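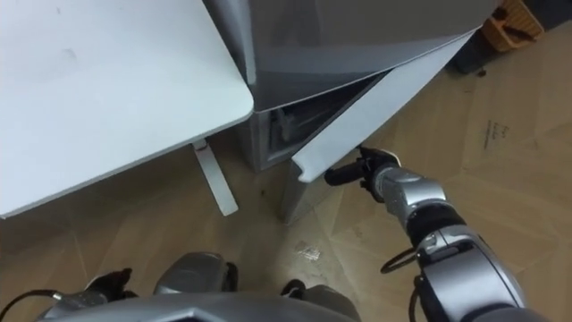 Lower door partly open, grey upper door above.

Door seals: cleaning and checking

A door that does not seal makes the appliance run longer and lets frost build up near the opening. Most seals fail from dirt before they fail from age.

Cleaning
Switch off at the wall. Mix 2 teaspoons of baking soda into 300 ml of warm water. Wipe the seal from the hinge side toward the handle side, then open each fold with a finger and wipe inside it. A cotton swab reaches the corners. Rinse with plain water and dry with a lint-free cloth. Do not use bleach or scouring powder on rubber.

Paper test
Close the door on a strip of paper and pull. There should be steady drag. Repeat every few inches along all four sides and mark weak spots with masking tape. Weak spots along the hinge side usually mean a sagging door. Tighten the hinge screws and test again before ordering a seal.

Reshaping a flat spot
Warm the section with a hair dryer on low, keeping the nozzle moving. Pull the fold outward gently, close the door, and leave it shut overnight.

Replacing
Order by model number. Measure the old seal along the outer edge, corner to corner. New seals arrive folded; lay them flat in a warm room for a day before fitting. Start at the top corners and press the lip into the channel by hand.

Page checked in April by Nomvula Mkhize.
Next: Leveling feet and floor shims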